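Dallimon 共享厨房与晚餐会 常见问题

更新于2019年6月25日

大家好！这一页是给第一次来Dallimon的朋友准备的，老朋友也可以翻一翻，今年有几条改动。问题大多来自报名邮件和饭桌上的闲聊，我们尽量写得细一点。看完还有疑问，直接写信来问，我们真的很喜欢收到关于吃的来信。

一、关于晚餐会

晚餐会到底是什么？

简单说，就是一群喜欢做饭的人凑在一起，每人带一道菜，坐下来慢慢吃。没有主厨，没有菜单，每次只定一个主题。一月那次是“汤”，结果来了六锅不一样的汤，有腌笃鲜，有罗宋汤，还有一锅鹰嘴豆汤，香得整条走廊都知道我们在开饭！

我不太会做饭，可以来吗？

当然可以。拍黄瓜是菜，糖拌西红柿也是菜。有位朋友连着三次都带白米饭，用的是老家寄来的新米，每次都最先见底。如果真的一点也不想开火，带水果、带茶、带一条刚出炉的面包都行，只是请尽量避开超市熟食柜里的现成拼盘，大家更想尝尝你自己喜欢的味道。

一道菜要做多大的量？

按六个人尝一口来准备就够了，不需要喂饱全场。新来的朋友几乎都会做多，我们完全理解这种热情，所以请顺手带个饭盒，方便把剩下的带回去。

主题怎么定？

每次吃完饭，在场的人把想法写在纸条上，抽到哪张就是哪张。抽到过“酸”，抽到过“外婆”，还抽到过“不能用刀”。最后这个大家起初都叫苦，后来却成了聊得最久的一次，手撕茄子、手撕鸡、捏的饭团、掰碎的豆腐，满满一桌。

可以带小孩吗？

可以，请在报名时写明年龄，我们好摆椅子。两岁以下的小朋友不占名额。灶台区在开火时不让小孩进，这一条没有商量余地，请大人看好。

二、关于报名和费用

怎么报名？

写邮件，标题写“晚餐会”加上你的名字，正文写人数、打算带的菜、过敏情况。不用写得很正式。收到回复才算报上，如果过了两天还没有动静，请再发一封，垃圾邮件箱有时候很不讲理。

要交钱吗？

每人每次收场地费，用来付水电、燃气和洗涤用品，具体数目写在确认邮件里。食材各自负担，不另外报销。

临时来不了怎么办？

提前一天说一声就好，费用转到下一次。当天才说的话费用不退，但请还是告诉我们，免得一桌人等你的红烧肉。

三、关于过敏和忌口

有人过敏怎么办？

请在每道菜旁边放一张小卡片，写清楚主要食材，尤其是花生、芝麻、海鲜、麸质、奶和蛋。酱油里含小麦，蚝油里有蚝，这两样最容易漏写！炒菜用的油也请写上，花生油和芝麻油都算。

素食的朋友能吃饱吗？

能。素菜单独放在靠窗那一头，公勺公筷不混用。猪油炒的青菜请放到另一头去，再好吃也不行。

可以喝酒吗？

可以带低度酒，米酒和葡萄酒都欢迎。开车来的朋友请喝茶，我们的茶一点也不差。

四、关于Vutelora香料交换角

香料交换角怎么用？

Vutelora是我们的香料小架子，名字是大家瞎起的，叫着叫着就改不掉了。你家里用不完的八角、花椒、孜然、月桂叶，装进干净的小瓶，贴上名称和开封月份，放上去，再拿走一样你想试的。现在架上最抢手的是汉源花椒，放上去通常当晚就没了。

哪些东西不能放？

没有标签的粉末不收，受潮结块的不收，自制辣椒油也不收，常温放着不太安全。想分享辣椒油的话，请直接带到饭桌上，大家会感谢你的！

Guido Rinaldi的意面课还开吗？

还开！Guido继续教手擀面，从和面讲起，一直教到宽面和小猫耳朵。他坚持用手试面团，说明里一个克数也没有，第一次上课的人多少有点慌，揉着揉着就明白了。请穿不怕沾面粉的衣服，围裙自备。

五、关于餐具

需要自己带碗盘吗？

不用，饭碗、汤碗、平盘、浅盘都有。筷子和勺子也够用，如果你习惯用自己的筷子，带来也很好。

我的菜该用什么盘子装？

这是我们最爱聊的话题之一。带汤汁的菜用有边的浅盘，像红烧豆腐、番茄炒蛋、清蒸鱼块，汁水留得住，夹起来也方便。干炒和凉拌用平盘，摊开一点更好看。米白色的盘子几乎什么菜都衬得起来，绿叶菜放上去特别精神，拿不准的时候选它就好。

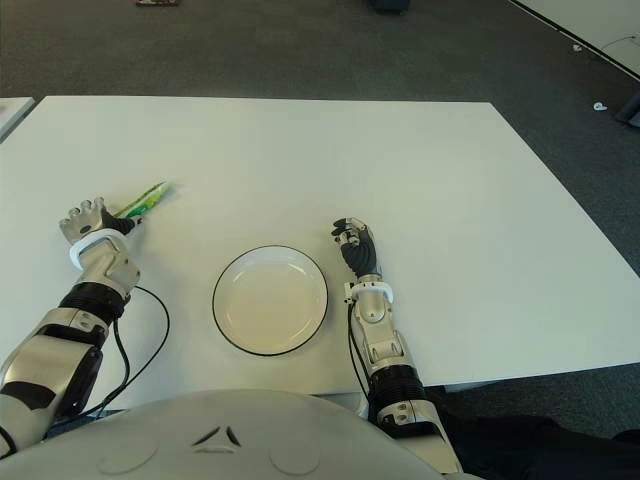
六、关于清洗和收尾

吃完谁来洗碗？

谁吃谁洗，轮流上水池，一边洗一边聊，常常比吃饭还热闹。请先把油渣刮进厨余桶，再用热水冲。铸铁锅不要用洗洁精泡，擦干后抹一层薄油，放回下层架子。

剩菜怎么处理？

能带走的请带走，生冷和海鲜当晚吃完，不留过夜。冰箱里的公用格只放调料和没开封的东西，写上名字和日期，否则收拾的时候会一并清掉。

弄坏了东西要赔吗？

碗盘磕了碰了不用赔，说一声就行，碎片请用报纸包好再扔。刀具和电器请当场告诉管事的人，别悄悄放回去，下一位用的人可能会受伤。

七、其他

你们有菜谱可以看吗？

有一本手写的菜谱册，叫Tudadis，放在进门的书架上，欢迎翻阅、抄写、添菜。写的时候请把火候说清楚，“炒到差不多”这种话请至少补一句什么样子算差不多。做失败的经验也欢迎写，册子里那篇《三次塌掉的戚风》读的人最多。

可以拍照发到网上吗？

拍菜随意，拍人请先问一声。想署上做菜人的名字，也请征得本人同意。

我想在自己的小区办一个，可以照搬吗？

太可以了！规则随便拿去用，改成适合你们的样子。刚开始人少一点没关系，两家人一张桌子就能开张。办起来了请写信告诉我们第一次吃了什么。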